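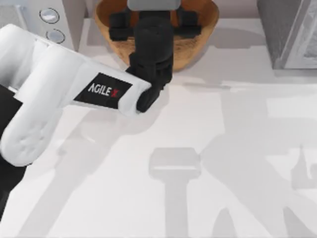
*Review by the bench group, Amin Workshop · September · Software, paid copy*

# Starniro desktop simulator for two-arm benches

Starniro is a desktop program for laying out a small robot bench and running it on screen. It is made by Tendport and costs $380 for one computer. We bought it for a build in our shared workshop: a table with two arms that picks things up, puts them in bowls and clears them away again. We used it to decide where everything should go before we drilled any holes in the tabletop.

We paid full price. Tendport did not know we were writing this.

## What we were building

The bench is a plain table against a wall, with one arm on each side. We wanted both arms to reach a shared area in the middle without hitting each other. Our first layout was done with masking tape and a cardboard cutout of each arm. It was good enough to show us that the table was too shallow, and then it stopped being useful, as cardboard does not bend at the elbow the way an arm does.

The virtual bench has a pale tabletop, a wooden bowl near the back, a tall gray box at the right and a white panel with two round controls at the left. The white arm with the AGILE X label is the left one in our layout. We kept the clutter low on purpose. With a busy table it is hard to tell a bad grasp from a bad layout.

## Setup

Installation took one evening. The program asks for a tabletop size, then lets you drop in arms, grippers and loose objects. Arms snap to a mounting point, and you can slide that point along the table with the mouse or type in a position. We typed. Sliding is fine for a first guess, but the arm jumps a little when you let go.

Bringing in your own models goes through a separate tool called Premport. It is included in the price but it installs separately, has its own settings folder and does not share its units with the main program. Our first bowl came in big enough to sit in. Set both to millimeters before doing anything else. After that, Premport worked well with simple shapes and poorly with anything that had thin walls. A bowl is mostly thin wall, so we ended up thickening the model and accepting a rounder rim.

The manual covers one-arm benches in detail. Two-arm benches get a short chapter near the back, and it leaves out the setting that stops both arms from treating the same spot as free. The setting is called "shared reserve" and it is under Table, not under Arms.

## Picking and placing

We ran 1,961 simulated grasps over the time we had it, mostly overnight. Each one is logged with the arm position, the gripper opening and where contact was first made. The log opens in any spreadsheet program, and we got more use out of it than out of the built-in charts.

The bowl was the hard part. Coming in from the side with the forearm low and the wrist bent up over the rim, the gripper blocks take up a lot of the opening. There isn't much room left to see or reach anything. Our original plan had a smaller bowl, and the simulator made it plain that the fingers would touch the rim on the way out. We changed the bowl and moved it toward the back of the table, which gave the elbow more room too.

Contact is decent for hard objects. A block behaves like a block. Soft objects are poor: a folded cloth acts like a stiff board until you lower the step size, and then the program slows down so much that we gave up on cloth and tested it on the real bench instead.

Collision warnings are clear. The part of the arm that is too close turns yellow, and the log gives the name of the link. You can choose the warning distance for each arm. We would have liked to set it for each object as well, as we care a lot more about the panel than about the bowl.

## Lighting and shadows

We did not expect to spend time on this, and it ended up being one of the better features. Our plan is to have a camera over the table, and a camera sees shadows. Starniro lets you place lamps and it draws the shadows of everything, including parts that are outside the current view. In the view at the top of this review there is only one arm to be seen, but a big arm-shaped shadow lies over the lower right of the tabletop, with a T-shaped piece near the bottom that looks a lot like a gripper head.

That shadow is right where we had planned to set down small parts. We moved the lamp in the simulator until most of it fell off the front of the table, then hung the real lamp in the matching place. The real shadows have harder edges than the simulated ones. Their position was close enough for our purposes. The softness slider does not have any numbers on it, so matching it to a real lamp is guesswork.

## Speed and stability

Our computer is a secondhand office machine with a mid-range graphics card. With shadows on, one arm moving and a few objects on the table, the view was smooth. With both arms moving it stuttered, but the log was not affected. We turn shadows off for overnight runs.

Long runs are less reliable. Starniro stopped without a message several times when we set a batch above 300 grasps. Batches of that size or smaller always finished. There is no resume button, so a stopped batch has to be started again from the beginning. Tendport's support page says to split large jobs, and we now do.

We had one bad save, where the right arm came back mounted upside down. Keep dated copies of the bench file.

## From the screen to the table

Starniro exports a drilling template as a page you can print and tape down. We checked ours with a steel rule before drilling, and the printer had shrunk it slightly. The template has a check line on it for this reason, in the bottom margin, where our printer did not print it. Turn off "fit to page."

The holes lined up. Both arms reach the middle of the table, and the bowl sits where the layout put it. Saved motions can be exported as joint positions, and we run them at low speed first with a hand on the stop switch. The first one we tried had the gripper a little too low at the table, and we raised every motion to match. Our tabletop sags slightly in the middle and the one in the program does not, so some of that difference is ours.

## Price and alternatives

There are free simulators, and several of our members use them. They can do everything we did here if you are willing to write the bench description by hand. Two of us tried that first and got as far as a table and one arm. For $380 we got the layout, the lamp placement and the drilling template without writing any code. A shared workshop can split that cost. For one person building one bench at home, it is a lot to pay for a program you may use for a single summer.

The license is tied to one computer. Moving it means writing to support, and our request took a few days.

## Rating

**7 out of 10**

**Good:** clear collision warnings, useful shadows, plain log files, drilling template that lines up when printed at full size.

**Bad:** Premport's separate units, weak handling of soft objects, no resume on long batches, thin manual for two-arm benches.

**Tested with:** two-arm bench, single-computer license, Premport installed from the same download page.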